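Cold brew storage: haze and odor in plastic pitchers

mrolland_g
12 December 2024
Second batch this month with a stale smell after 20 hours in the fridge. Ratio is 105 g coffee to a liter. Glass jar from the same batch smells fine. Is the plastic holding coffee oils?

barnero18
Yes. Oils get into polypropylene and dish soap only takes the surface film. Soak in warm water with 2 tablespoons of baking soda overnight, lid off.

tk_moulin
Disagree. In my experience it's the lid. Oil collects under the rim where a brush won't reach. Mine is the same general type, frosted body with a blue lid. Body has no smell at all. 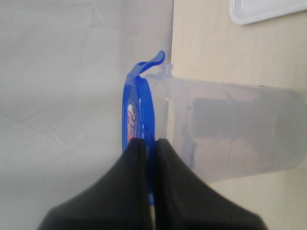
Reply 4
barnero18
Frosted plastic hides film. Wipe the inside with a white paper towel before you rule out the body.

Reply 5
mrolland_g
Wiped both. Light brown from the lid, nothing from the body. Soaking both anyway.

Reply 6
tk_moulin
Use a cotton swab on the lid groove. And 20 hours is long if the grounds are still in. I strain at 18.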